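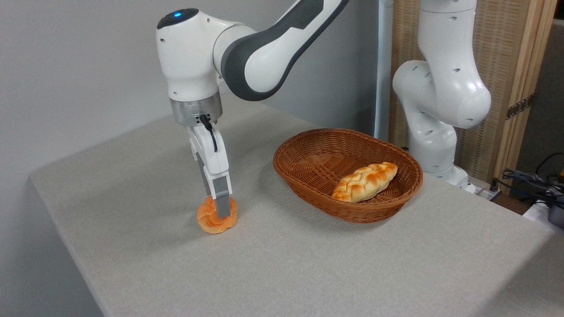 I've spent most of May 2019 teaching two robot arms to put bread in a basket. We do it by remote control. I hold a pair of handles, the arms copy me, and everything gets recorded so the software can learn from it later.

We wanted 400 good runs of the bread task and I've done a bit over half. Nele Gerlach does the rest when my shoulders give out.

The knotted rolls are harder than the plaited loaf. I can't feel anything through the handles, so I go by eye, and my habit is to squeeze too much. Hemant watched me for 20 minutes and told me to come straight down, close slowly and stop the moment the crust gives. I've been better since – not great, but better.

The other thing I had to unlearn was fidgeting. If I hover over a roll while I make up my mind, the hovering goes into the recording too, and the robot learns to dither. Now I decide before I move.

Next up is folding tea towels, which Arif reckons is worse.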